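How to find a draft before you spend money on it

Every fall the hardware store puts out a wall of foam tape, plastic film and door snakes, and every fall I wonder how much of it ends up stuck to doors that never leaked. Find the leak first. It takes an evening and costs next to nothing.

Wait for a windy night, after 5 if you can, when it's a good bit colder outside than in. Turn off the furnace fan and any ceiling fans. Light an incense stick and hold it near the edge of the door, well away from curtains. Go slowly up the handle side, across the top, down the hinges and along the sill. If the smoke leans or breaks up, put a bit of painter's tape on that spot.

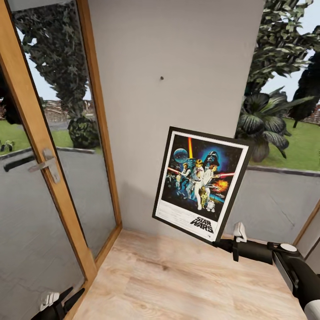
Glass door in a wood frame, garden side. Check all four edges and the handle plate.

Now the paper test. Shut the door on a strip of paper and pull. If it slides out freely, the seal isn't touching there. People swear by using a dollar bill. Paper works the same.

Before you buy a new seal, try adjusting the strike plate. Mine needed two turns of a screwdriver, after I had already paid $26 for a Dretari kit that promised to cut heat loss by 80 percent. Of what, the box didn't say.

If you do need tape, measure the gap and buy that thickness. Too thick and the door won't latch. Clean the frame, let it dry, and press the tape down hard. Then repeat the smoke test, or you're only guessing that it helped.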